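Home Posts Replies Media Search

Paraschiva Chiriac
September

Wednesday is craft table day, so a short thread on what I put out and what I've stopped bothering with.

I use foam for nearly everything now. It's quiet when it hits the floor and you can wipe it down. My wooden set lives in the cupboard and comes out when it's one kid at a time.

For colours I stick to pink, green, blue and red. I had a bag of mixed ones from Flollen but half were grey and they always got left till last.

Pool noodles are worth grabbing at the end of summer. Mine were two dollars each in Mostville. A bread knife goes through them cleanly — scissors chew the edges. Long bits for roads, short bits for towers.
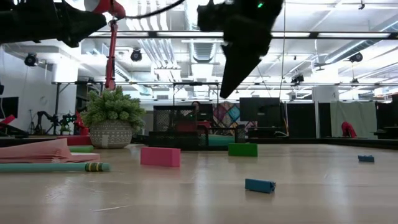
Pink paper is what we've got the most of. I bought it for valentines and it's still going. Good for folding, too thin for paint.

I like a plant on the table as well. Kids build around it and call it the forest. Get a pot with some weight to it, and go easy on the watering the night before.

Spread things out before anyone sits down. If the blocks are all in one pile, the first kid there owns the pile.

Pack-up is 20 minutes from start to finish. Blocks in the tub, noodles standing in a bucket, paper flat under something heavy so the corners don't curl.

Aurelia asked what glue I use on foam. Plain white craft glue, left overnight. The hot stuff melts it.

Next month is cardboard, so if you're in Mostville and have boxes, flatten them and drop them off before 8.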